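Workshop notebook, Thursday, cup bench

Squarish cups, cream glaze, Dasberg body. Entry covers the stability check and the rim.
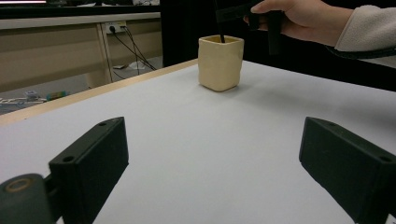 Cup on the white table, thin black rod standing in it.

Forming: pinched, then paddled on four sides against a board. Walls left wavy as agreed with Liesbeth. Rim trimmed flat at leather hard with the wire, then sponged once. Bisque and glaze firings both on the usual program, no changes since the November batch.

Stability. Foot ground on the 200 grit disc until the cup stopped ticking when pressed at the corners. Before grinding it rocked across one diagonal, same as the previous lot, so the fault is in drying and the paddling is fine. Bjartur turns his over after 5 hours and his feet come out flatter. Mine sat overnight right way up on the slatted shelf. Next lot goes on plaster and gets turned.

Wall thickness by caliper: 5 mm at mid height, 6 mm at the corners. Acceptable. One corner near the foot is heavier than it needs to be, can be felt with a thumb inside. Scrape at leather hard, do not try to fix it after bisque.

Rim. Flat rim reads well from the side. Inner edge is still sharp to the lip. Willy suggests a chamois pass straight after the sponge. Two passes on the test tile rounded it too far and the glaze broke brown along the edge, so one pass.

Glaze. Cream, Olitis base, dipped with tongs, tong marks touched in by brush. Even on the walls. Slight pooling inside where wall meets floor, no crawling. Jelle wants it thinner. I would leave it until we have seen it with the Motaung body, which takes up more water.

Use as a holder: fine for one thin rod or a brush. Not tested with anything top heavy. Fulvio asked about a taller version for the Grulleck order. At this footprint I would not go more than 2 cm higher without a wider base.

To do:
plaster bat for drying, ask Willy where the big one went
new disc, current one is loading up
glaze bucket needs sieving before the next dip
repeat caliper readings on the turned lot, same points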